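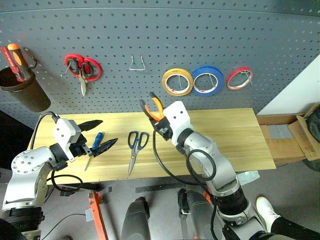 Scissors and screwdriver within reach, above the workbench.

The Sneaker That Refuses to Sell Out

Barış Kaplan has a waiting list of 41 people and would like it to be shorter. His solution is to discourage them. When you write to Tranda asking for a pair of its only shoe, you get a reply within a day or two that lists the shoe's faults: it is heavy, it squeaks on marble floors for the first month, and the tongue leans left. Most people write back within the hour asking where to send the money.

Kaplan started Tranda after 11 years at Nisthorpe, where he drew soles. Only soles. He has worked on running shoes, hiking boots and one regrettable sandal, and for most of that time he never met the people who drew the top halves. "We would see each other's work in the store," he says. "Sometimes it was a shock."

The shoe is called the Yalçınkaya, after the street in which his aunt kept a repair shop, and the name does the brand no favors with American customers. They call it the Yal, or the Yolk, or, in one email he keeps pinned by his desk, "the brown one with the hat on the i." It comes in brown. A second color was announced for October and then withdrawn, after Kaplan decided it was also brown.

None of this would matter if the shoe were ugly. It isn't, quite. The toe is round in a way that went out of fashion and is now on its way back in, passing the chunky dad sneaker on the stairs. The leather is thick enough to stand up on its own, and the sole can be pulled off and replaced, a thing big brands like to promise in press releases and then quietly drop by the next season. Kaplan will resole a pair up to 3 times. After that he suggests a conversation.

Resellers found him anyway. On June 12, 2019, a pair turned up on an auction site described as "deadstock, ultra rare," which was half right. Kaplan bid on it himself out of curiosity and lost to a man in Tundosmont who has since written to complain about the squeak.

I wore a pair for 30 days, as a good reporter should. The first week was like walking in two small suitcases. By the second the heel had given up fighting, and a stranger on the train asked me what they were - the only compliment sneaker people really trade in. The tongue did lean left. I began to find it charming, then I began to find that worrying, and by the end I was pulling it straight at red lights like a man fixing a child's collar.

Would I buy them? I asked, in fact, and was sent the list of faults. Kaplan had added a new one at the bottom, about the laces, which are a little too long for anybody who ties a normal bow. He has shorter ones on order. They should be here before my shoes are, he says, though he wouldn't plan an outfit around it.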